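About Cadstead Cooking School

Print | E-mail this page

Posted in June by the Cadstead office

We teach people to cook the food they want to eat at home. That has been the plan from the start, when Cadstead was one rented room behind the old Ackroyd dairy, with a borrowed stove and a sink that drained when it felt like it. We have a proper teaching kitchen now, and we still get a kick out of watching somebody turn out their first good loaf!

Most of our students come to us as beginners. Some have just moved into a first apartment, some have cooked the same four dinners for years and are bored to tears with them. Classes are small — up to 79 people come through in a busy week, but never more than ten at once — and everybody cooks. We don't do demonstrations where you sit in a row and take notes.

The basic course, Gurkedo, runs for 3 evenings. You'll make soup, rice, eggs, a roast and a simple cake, and you eat what you make. After that you can go on to bread, pickling, or the Sunday lunch class (our favorite, and the one that fills up first).

We keep the equipment plain. A saucepan with a glass lid, a toaster, a couple of bowls and a plastic container for leftovers will get you through a surprising number of meals.

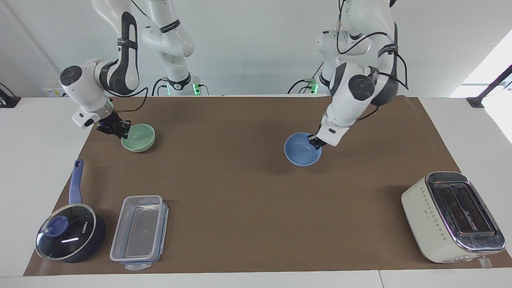
Where to find us

Our kitchen is at 203 Dristia Street, on the ground floor, with the entrance on the side by the bike racks. The 14 bus stops at the corner. Parking is free after 6 p.m., but the lot is small, so come a little early if you're driving.

The recipe library is in the same building and anyone can use it, student or not. It holds 2769 recipe cards, many of them handwritten and a few so splattered that we've had to guess at the sugar. Bring one of your own and we'll gladly add it to the drawers.

Fall classes open for sign-up in August.

Print | E-mail this page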